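4.2 Changes in the daily work of the staff

The home service firm Brolenus began to use hand-held grippers in February, in the same apartments where its workers already sorted and packed textiles for clients. Before this, a worker was paid by the finished box. Now the worker is paid by the hour, and each handling of a cloth or towel is stored as one episode. In the period we studied, 1,507 episodes were stored by the staff.
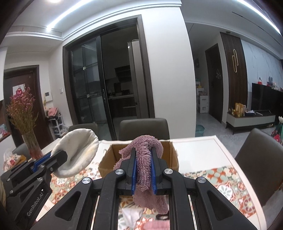 Figure 3. Handling of a pink towel and a cream-white cloth with two grippers, at a table with an open cardboard box.

The workers told us that the hardest part was to accept a slower speed. With bare hands they do not think about where to take hold of a towel. With the gripper they must choose the point first, and then close the fingers — some of them called this "learning to fold again". Sessions were limited to 60 minutes, after complaints of tired wrists.

A second change concerns who decides if the work is good. At Brolenus this was the shift leader. Now the episodes are checked at the Kilten office, and a rejected episode comes back without a comment. Several workers found this less fair than the old way, although their income was more stable.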